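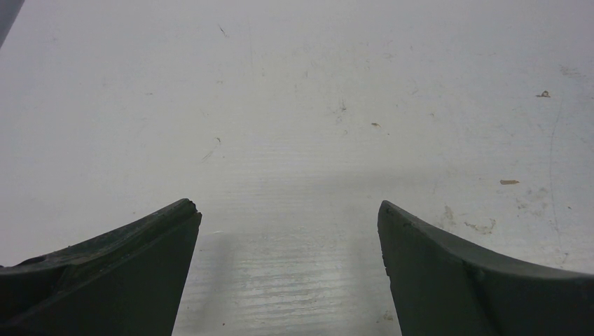 Closham, August

Marama Lockyer would like it known that she is not Gomine. Gomine is the person who sets the crossword in the Dorkmont Messenger, receives the letters, and has been called a menace by a retired vet. Marama Lockyer simply opens the envelopes and feels bad.

"It's a useful arrangement," she says. "I get the money and he gets the blame. I've always thought of him as a he. Thin, with opinions about soup."

We are in her kitchen, where she has set every one of Gomine's puzzles, 752 to date. They came fortnightly for the first nine years and have been weekly ever since, after the paper dropped its gardening page and found itself with a hole of almost exactly the right shape. Nineteen years in all. She got the job by complaining. The previous setter had clued "otter" as a kind of beaver, and her letter on the subject ran to both sides of the paper. The editor of the day wrote back asking whether she thought she could do better, and she has never been sure that he meant it as a question.

"My first one was dreadful. It had 'emu' in it twice. I got a very nice note from a man who had assumed it was deliberate and wanted to know what the emus signified."

She starts with the long answers, in pencil, and then fits the little ones in around them until she is left with a corner that will only take something like "ogee". Then she rubs the corner out. Some people use software for this. She has tried it, on her nephew Flynn Grimshaw's laptop, and it filled the grid in less time than it took her to find her glasses, using three rivers she had never heard of and a Norwegian unit of measurement.

"Flynn was delighted. He said, look, it's done. I said yes, and who's it for?"

The clues come later, mostly while she is doing something else. She is proud of very few of them. Asked for one, she looks out of the window for some time, in the manner of someone asked to choose between her children and finding it easier than expected.

"'Tailor, upset to lose nothing, gets day in court.' Five letters."

I ask for a minute. She makes the tea. I ask for another minute.

"Trial," she says eventually, putting a mug in front of me. "You take the o out of tailor and shake up the rest. It's a kind little clue, that. I gave it to people in January."

She does think about the season. Winter puzzles are gentler because people are shut in with their relatives. The hardest ones come out in summer, on the theory that anybody still indoors with a crossword in July has made their choices.

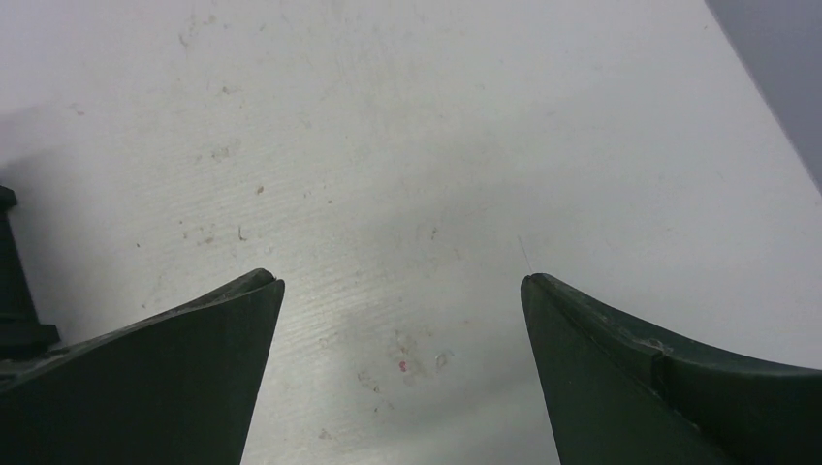 Puzzles and Pastimes

The letters are kept in a shoebox, and the shoebox is kept on top of the fridge, where it takes some getting at. Most are polite. A few are from Ashraful Begum, who lives at the far end of Dorkmont and has written after every puzzle containing a cricketing term to say whether it was used correctly. Usually it wasn't. Lockyer has never watched a cricket match and regards the whole vocabulary as a gift to people short of a word for 14 across.

"He's very fair. He once gave me a half mark for 'silly'. I did meet him, at the library, and he turned out to be about thirty. I'd pictured a blazer."

The retired vet's letter is in there too. It concerns the clue "Stale bun's top mangled where the horse lives", answer "stable", and objects on the grounds that no bun would be permitted in a well-run one. She has read it so often that the fold has gone.

There is also the matter of Falcão. Falcão sets for the rival paper across the valley, and is in daily life a heating engineer named Renzo Bianchini. For several years the two of them have been putting rude messages to each other in their grids. It began when he ran "Gomine" backwards down the left-hand side of a Christmas puzzle. She replied at Easter with "windbag" at 1 across and "boiler" directly beneath it.

"Then he did one where the middle row said 'tired old hat', and I had to ring him up and say that was good. We had a long chat. He came and looked at my radiators."

Did he charge her?

"Full price. I put that in a puzzle as well."

Bianchini, reached by telephone between jobs, confirms the radiators and disputes the boiler. He thinks Gomine is the better setter and asks that this should not be printed. "Her surfaces are lovely," he says, meaning the way a clue reads when you are not trying to solve it. "You read it and you're in a little story about a bishop. Then you find out there wasn't any bishop."
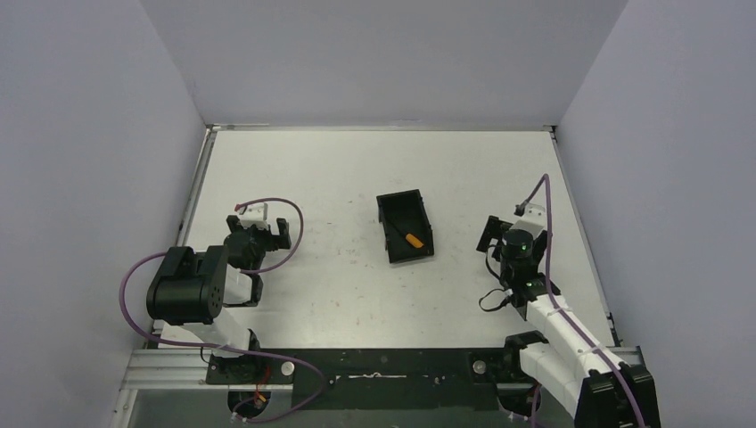 Black tray, orange contents.

The Messenger's current editor, Joni Kallio, is her fourth, and the first to admit that he can't do the thing at all. He proofreads it by checking that the numbers go up. Last spring they briefly stopped going up, and the switchboard had what he calls its best morning in years.

"I had people shouting at me who I know for a fact don't buy the paper," says Kallio. "One lady does it over her neighbour's hedge."

Lockyer means to stop at 800. She has already written the last one, or at least its bottom half, and it is folded inside a cookery book she won't identify. Kallio has asked if she might consider going on a bit longer. Flynn has mentioned the software again. Bianchini, she suspects, will want the slot, and she has been giving some thought to what she might leave lying in the grid for him to find.

In the meantime there is next week's, which is finished apart from the bottom right-hand corner, where she needs a word of four letters beginning with u and ending in i. I suggest that there may not be one.

"There's a river," she says darkly, and reaches for the rubber.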